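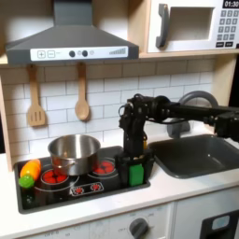

Cleaning a wool rug at home without wrecking it

October 9, 2018

I have a wool rug in the front room, hand-knotted, red and dark blue, with a cotton foundation. It came with the house. Until this year it had been vacuumed and nothing else. After a spill in spring I decided to learn how to wash it properly, and these are my notes, cleaned up a little so that other people can use them.

Soil first

Most of what is in a rug is dry grit. It sinks to the base of the pile, where a normal vacuum pass won't reach it, and it cuts the fibers when people walk on it. If you put water on a rug that is still full of grit, you get mud at the base of the pile, and mud is much harder to remove than dust. The dry stage takes longer than the wet stage and does most of the work.

Turn the rug face down on a hard floor and vacuum the back slowly, with the beater bar running. The vibration shakes the grit down and out. Lift the rug and look at the floor. Sweep up, lay it back down and repeat until the floor stays clean. My rug needed five rounds. Then turn it face up and vacuum with suction only, in the direction the pile lies. Keep the beater bar off the fringe entirely. Fringe on a knotted rug is the end of the foundation threads, and a torn one can let the knots work loose.

Dye test

Do this before anything wet. Take a white cotton cloth, dampen it with the exact solution you plan to use, and press it on each color for 90 seconds. Don't rub. If any color shows on the cloth, stop. A rug that bleeds needs someone with a wash floor and the right acids, and no amount of care at home makes up for that.

My red passed. The dark blue left a faint mark with the first detergent I tried and nothing with the second. The difference was pH. The first was an ordinary carpet spotter, quite alkaline, and the second was Justura, sold for wool and slightly acid when mixed. Wool is comfortable on the acid side. Alkaline cleaners swell the fiber, loosen some dyes and leave the pile feeling rough. Plenty of carpet products meant for nylon are alkaline, so read the label, and if the label doesn't give a pH, buy some test strips.

Mixing

The bottle says to use a capful per bucket, which is no use to anyone, as buckets vary. I measured. One cap holds 2 teaspoons, and I mixed one capful into a gallon of cool water. That cleaned well enough. A stronger mix made more foam and took twice as many rinses, and I could see no gain in the result. Residue left in the pile is sticky and picks up new soil, so when in doubt go weaker.

Keep the water cool. Hot water and rubbing together will felt wool, and felted pile does not come back.

Washing

I worked in sections the width of my arm, sponge in one hand, towel in the other. The sponge should be damp enough to leave the tips of the pile wet and no wetter. Stroke with the pile, never in circles. Blot each section with a dry towel before moving on, then go over it with plain cool water on a clean sponge and blot again. Overlap the sections a little or you will see the edges once it dries.

I tried a rented extractor on an old wool remnant as a comparison. It was a Stestura, the upright model most hardware stores around here carry. It put down far more water than it took back up. I weighed the remnant on the kitchen scale before and after: 1,000 grams dry, and still well over that after three dry passes of the extractor. For wall-to-wall synthetic carpet I would use it again. For a rug with a cotton foundation I would not, as wet cotton shrinks and can turn brown, and the brown travels up the pile as it dries.

The spill

The spill was coffee with milk, and it had been there for months. Coffee is two problems in one. The milk part is protein and fat and responds to the wool detergent. The brown part is tannin and responds to acid. I treated the milk first, rinsed, then dabbed on white vinegar cut with an equal amount of water, waited, and blotted. Four rounds took it down to a shadow that I can find only if I kneel. I left it there. The next step up would be peroxide, which can take the dye along with the stain.

Do not use enzyme cleaners on wool. The ones that break down protein can't tell the difference between milk and the rug.

Drying

Drying is where most home jobs go wrong. The surface feels dry long before the base does. I laid the rug flat over a pair of slatted racks so that air could get at both sides, with a box fan at each end and the windows open. The fans stayed on overnight. A cheap moisture meter with pins is worth having. Mine is a Sondomard, made for lumber, so the numbers mean little on wool in themselves, but a reading taken on the rug before washing gives you something to return to. The middle was the last part to get there, at 82 percent of the total drying time by my log. The two corners nearest the wall took the rest.

Put it back on the floor only when the back is dry as well. If you smell anything musty, keep the fans going.

Corrections and follow-up

Hạnh Mạch wrote to point out that my first version of these notes had the vinegar step before the detergent step. That was an error and the order above is the right one. She also suggests a final pass with a soft brush to set the pile in one direction while it is still slightly damp. I have since tried this on the remnant and it does improve the look.

The other rug in the house is a small runner in viscose that we call Vi. None of the above applies to it. Viscose loses much of its strength when wet and yellows easily, and so far I have only vacuumed it. I plan to ask a rug shop about it in December, when the hall is being painted and it has to come up anyway.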